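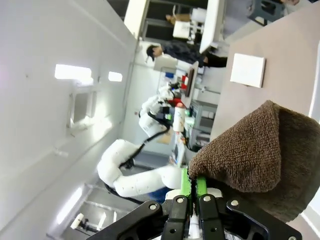
Brown terry towel, picked up by a fold.

Senyo Lamptey
December 1, 2024

Right, several of you asked after my last grumble, so I've made a cup of tea and I'm going to do the towel thread. It'll be long, I'm sorry, I was brought up in a house with six people and one airing cupboard and I have a lot stored up.

First thing. If your towels have gone stiff and a bit like toast, you probably don't need new ones. I threw away a perfectly good set in my twenties (blue, lovely thick hems, I still think about them) when all they wanted was a proper wash with less powder in it.

Less powder! I know the scoop that comes in the box looks like a recommendation. Fill it halfway for towels and see how you get on. The stuff that doesn't rinse out stays down in the loops and goes hard when the towel dries, and then you add more powder next time to cure it, and round you go.

Fabric softener is the other one. My auntie put it in with everything, including the dog's blanket, and her towels were beautiful to stroke and just moved the water about on you. It coats the loops. I stopped using it on towels years ago and I only miss the smell a little.

If you've got years of the stuff to shift, do one hot wash with nothing in the drawer at all, and have a look through the door partway. If you see suds, well, there's your answer. I did this with a hand towel from my mum's and it was like a bubble bath in there.

People always ask about vinegar. I use a small cup of the plain white kind now and then, and I'm fond of it, but Suqin Zou from our old launderette was firm with me that it's hard on the rubber seals if you do it every week, and she had twelve machines to look after, so I listen to her. Never with bleach, please, not ever, not even a splash.

Now then, shaking. Before the towel goes on the line or over the airer, take hold of one end and give it a good hard snap, five or six times. It stands the loops back up. My grandfather did this on the back step every morning and you could hear him three gardens down. I do it in the bath in winter so as not to wet the carpet.

Someone's just asked what the loops are for, and that's a fair question! More loop means more surface for the water to go to, that's all terry cloth is. The velvety sort with the loops sheared off on one side feels very grand but I find it takes two goes to dry my hair.

And if a loop gets pulled, don't pull it back. Snip it level with small scissors. It won't ladder the way tights do. I spent a whole evening once trying to poke one back in with a darning needle and made a hole I could put my thumb through.

On weight, as three of you have messaged me about this. The number on the label is grams per square metre. Around 500 is the sort I'd buy for a family bathroom, thick enough to feel kind and thin enough to be dry again by the next bath. I was given one very heavy bath sheet as a wedding present and it was gorgeous and in all our years in that flat I don't think it was ever fully dry.

Which brings me to drying indoors in December, my least favourite subject. We've no tumble dryer and a north-facing kitchen. What works for us is one towel to two rails, so there's a gap up the middle for the air, and the window on the latch for an hour even though everybody complains. 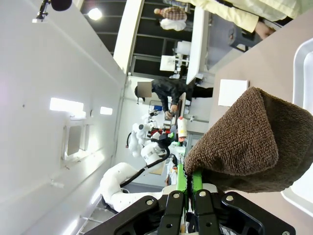

And turn them over halfway through the day, please, because the underneath side of a fold stays damp for ages and that's where the musty smell starts. Once it's in, it comes back the minute the towel gets wet again. A hot wash and a really thorough dry usually sorts it, though sometimes it takes two.

Hooks against rails, since Theophilus Quansah has turned up in my replies to be contrary. Theo, love, a hook is fine for a dressing gown. A towel on a hook hangs in a lump. If you've only got hooks, sew a loop on the middle of the long side as well as the label end, and swap which one you hang it by.

Colours next. I'm a convert to dark ones, after a lifetime of white. White looks wonderful for a fortnight and then somebody takes their mascara off on it, or cleans a bike. Wash dark ones by themselves the first few times, though. I once had a whole drawer of pale pink vests and a husband who had to wear them.

New towels, incidentally, always get a wash before anyone uses them in this house. They've a finish on from the shop that makes them feel plush and dry nothing. There'll be fluff. There'll be an alarming amount of fluff for the first three or four washes, and you'll want to clean the filter out, and then it settles down.

How many do you need? I'd say two bath towels each and one spare for the person who comes to stay and hasn't brought one (my brother, every time, thirty years of it). I used to keep many more than that, and they only got pushed to the back of the cupboard and smelt of cupboard.

When they do finally go thin, there's a whole second life. Ours go from bathroom to beach to dog to floor, in that order, and each one gets a corner snipped off when it's demoted so no one brings the dog one up to the guest room again. It was my mother-in-law. She was very nice about it.

Cut-up hand towels make the best dusters I've ever had. Zigzag round the edge if you've a machine, or pinking shears if you haven't, otherwise you'll be picking brown crumbs out of the skirting board till Easter. I paid 50 pence for my pinking shears at a church sale and they've outlasted two sewing machines.

Do ring your local animal rescue too before you bin anything. Ours is very glad of old towels in winter but can't take duvets or anything with a zip, and they'd much sooner you telephoned first than left a bag by the gate in the rain. Same for wildlife hospitals, and the hedgehog lady near us can't get enough of the small ones.

Mark Anthony Sison asks whether ironing towels is ever allowed. My nan ironed hers, and her tea towels, and her dishcloths, and I loved her dearly, and no. It squashes them flat. Fold them warm if you can and smooth them with your hand, and that's as much as I'm prepared to do.

I've had more replies to this than to anything I've ever written about my actual job, so thank you, you're a lovely odd lot. I'll do bedding next if there's any interest, I've got strong feelings about duvet buttons. Off to turn the airer over now, it's been on one side since lunch.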